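The cupboard at the end of the desks

Most offices have one. It is low, it has two doors, it came with the desks, and after a year or so it is full of things that belong to no one in particular. At Jarman, a lettings software firm on the second floor of a converted mill in Amthorpe, staff had stopped opening theirs because of what might slide out.

Sarla Kashyap has spent 5 years sorting out office storage for small firms, first for a furniture dealer and now on her own. She starts with the low cupboards because people underestimate them. A tall stationery cupboard gets looked at every day. A low one sits under a printer and gets filled by whoever is nearest.

Her method is slow and not very glamorous. Everything comes out on to the floor, both doors stay open, and nothing goes back in the same afternoon. At Jarman she kept a tally as she went, and the low cupboards gave up 698 items between them. Of those, 109 were chargers or leads for equipment the firm no longer had.

"People expect me to bring boxes and labels," she says. "I bring a bin bag and a damp cloth. The boxes are for much later, if you need them at all."

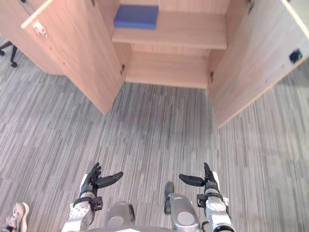

Both doors open, with one folded blue cloth on the upper shelf.

She likes a single middle shelf in a cupboard this size. Two shelves look more useful in the catalogue, but the gaps end up too shallow for anything except paper, and paper is the thing most offices are trying to get rid of. With one shelf there is room underneath for a bag, a box file or a spare pair of shoes.

The shelf itself should hold what people reach for, and the base should hold what they fetch once a month. Kashyap leaves part of both free. A cupboard packed to the sides on its first day will be overflowing by February, she says, and she would sooner a client bought nothing than bought a second cupboard to take the spill.

Elin Eynon, who runs the office at Jarman, was not convinced at first. She had been ready to order a set of Trulari drawer units at £657 and had the quote on her desk. She held off for a month to see how the cleared cupboards went, and the quote has now lapsed.

"I kept opening the doors to check," she says. "I thought someone would have put the Christmas lights back."

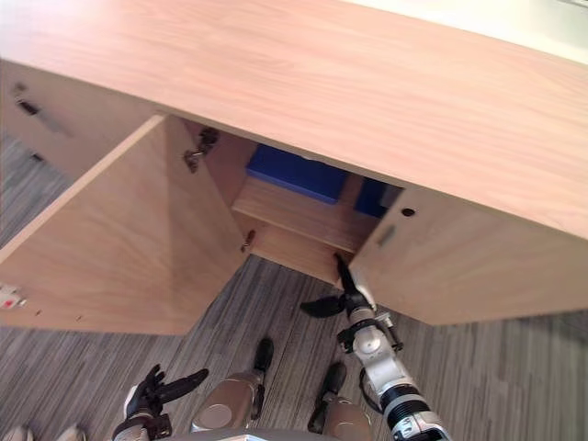
The shelf from above, with blue items towards the back.

The hinges deserve a look while a cupboard is empty. Metal cup hinges work loose with use, and a door that has dropped a little will catch on its neighbour until somebody starts leaving it ajar. A cross-head screwdriver and a few minutes are usually enough. Kashyap checks that each door swings right back, then wipes the inside faces, where fingermarks collect along the edge.

She is less fussy about what goes on top. A plant is fine, a printer is fine if the cupboard will take the weight. Post trays she takes away. Her next job is at Adov, two floors up in the same mill, where there are said to be cupboards that have not been opened since the firm moved in.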